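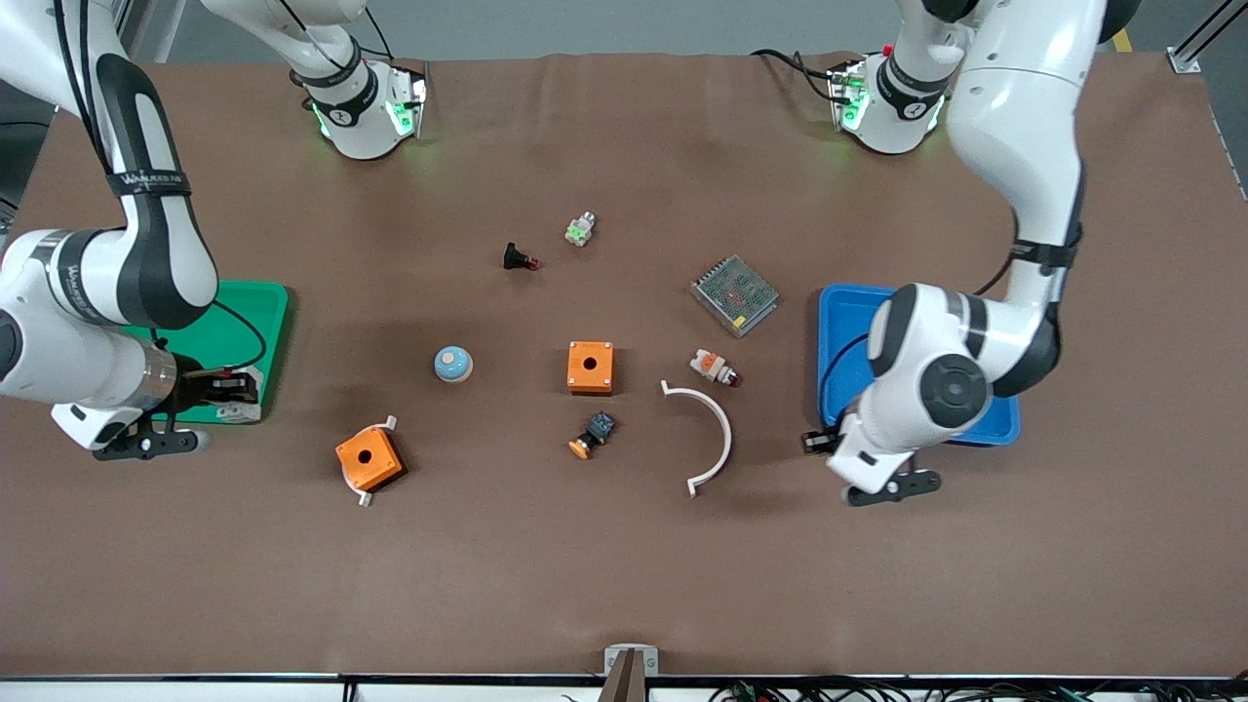
About Zaltedlow

We supply and sort control parts. Push buttons, pilot lights, junction boxes, power supplies, e-stops, brackets, all the small stuff that goes inside or on the front of a panel. Panel shops order kits from us, we pick them, check them, box them, ship them. Also take back leftover and mixed stock and put it in order again. That second part is where the robots come in.

Short history. Siu-ming Yang started the company with 3 people and a rented unit behind the old Michiels building. We're bigger now. Same street, more shelves. 1,415 part numbers in the catalog as of the last update, and yes the list needs cleaning up.

The sorting tables

Returned stock comes in mixed. One box can have connector blocks, lamps, switches and a junction box all rolling around together. For years a person stood at a table and sorted it by hand, all shift. Sore wrists, sore necks, and it was the job everyone traded away if they could.

Now we have the two-arm table. Parts get tipped out on the brown top, the arms pick and place into the green tray and the blue tray. The software side is called Pidik, our own name for it. It's slow on odd shapes. Clear plastic bags still beat it so we open those by hand first.

What changed for people

No one was let go over it. That was promised in writing before the first arm was bolted down and we kept it. The sorting crew moved mostly to testing and kit checks, which pays a grade higher. Two went to customer support. One didn't like the change and went back to the loading dock, fine by us.

Not all of it went smooth. Training was too short the first time, people were handed a tablet and a phone number. We redid it in November, paid hours, small groups. Anyone on the floor can stop the table, no need to ask a lead and no need to explain untill after.

Still done by people: final check, anything cracked or missing a label, anything a customer has marked as urgent. We don't plan on changing that.

Working here

Day shift and a short evening shift. 100 percent of overtime is optional. New hires spend their first week on kits, then a few days next to the table so they know what it does and doesnt do.

Tours for Tranesetti program students by request, write to the office. Closed shoes please.

Page updated 18 August 2025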